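The acoustics consultant has spent eleven years measuring noise in ordinary offices, most of them leased floors in buildings put up for some other purpose. The practice, Geler, takes on small jobs: a partition that leaks speech, a fan that hums, a meeting room in which callers on the far end complain of echo. We spoke in the afternoon at the firm's rooms on Lewis Street, and the first subject was the desk.

"People ask about walls and ceilings," the consultant said. "I start with the surface under their hands. A bare desktop is a reflector a foot or two from your mouth and from your microphone. It is also a plate. You tap it and it answers."

These are separate problems. The first is airborne: sound leaves the mouth, strikes the desktop, and arrives at the microphone a fraction of a millisecond behind the direct path. The two signals add at some frequencies and cancel at others, and the voice takes on a hollow quality. The second is structural. Anything fixed to the desk or resting on it passes vibration into the top, and the top, having a large area, radiates it into the room.

"Clients mix them up," the consultant said. "They buy foam for the wall to cure a noise that is coming through the legs of a monitor stand."
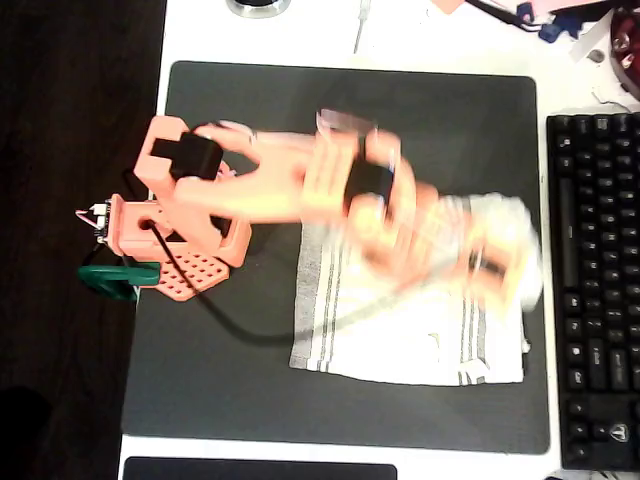

Desk treatments are sold in large numbers and described badly. The packaging gives thickness and color and seldom anything that bears on sound. According to the consultant, a mat does very little to speech, whose wavelengths are long compared with any mat a person would want to write on. What it does well is soften contact. A large dark gray one covering the working area, as here, will take the edge off keys, cups, and pens set down in a hurry. It will do nothing for a clamp gripping the edge of the desk beside it, which makes its own path into the top.

"A clamp is a very good coupler," the consultant said. "That is its job. If the thing it holds has a motor in it, the desk has a motor in it."

The remedy is a pad between each jaw and the desk, and the choice of pad matters more than most buyers expect. Hard rubber under high pressure behaves much like no rubber at all. The consultant prefers a softer sheet over a larger contact area, with a stiff plate on top to spread the load. The fixing will then move a little when pushed. Some clients dislike this and tighten it until it stops, at which point the benefit is gone.

I asked for a case. The consultant chose the Ralmont building, a former dry goods warehouse with 37 workstations on one open floor. The tenant had complained of a low drone that came and went during the day. Two earlier surveys had blamed the ventilation.

"The ventilation was running at constant speed. The drone wasn't constant. So I put an accelerometer on the desks, one after another, and wrote down the levels."

The desks had been bought as a linked system under the name Skusska, with a common steel beam running beneath each row. A height adjustment motor at one end of a row excited the beam, and every desktop bolted to it radiated. The strongest response was at 28 hertz, low enough that several of the staff described it as pressure and did not call it sound. Isolating bushings were fitted where the tops met the beam. The invoice for the parts came to 1429 dollars, and the labor was done over one weekend by the landlord's own people.

"They'd been quoted for a new ceiling," the consultant said. "The ceiling was fine."

The conversation turned to measurement on a small budget. The consultant has no objection to phone applications, provided they are used for comparison and not for absolute values. The phone should stay in one position, on something soft, with its case off. Readings should be taken with the suspected source on, then off, then on again. If the two "on" readings disagree, the source has not been found or the room is changing for some other reason.

For structural noise the advice was simpler. "Put your palm flat on the desk. Then your fingertips. Fingertips are quite sensitive up to a few hundred hertz. If you feel it there and you hear it, lift the thing off the desk and listen again."

The firm's next job is a row of practice rooms above a bakery, where the mixers start at 4 a.m. The consultant expects to be there with the accelerometer before the first batch.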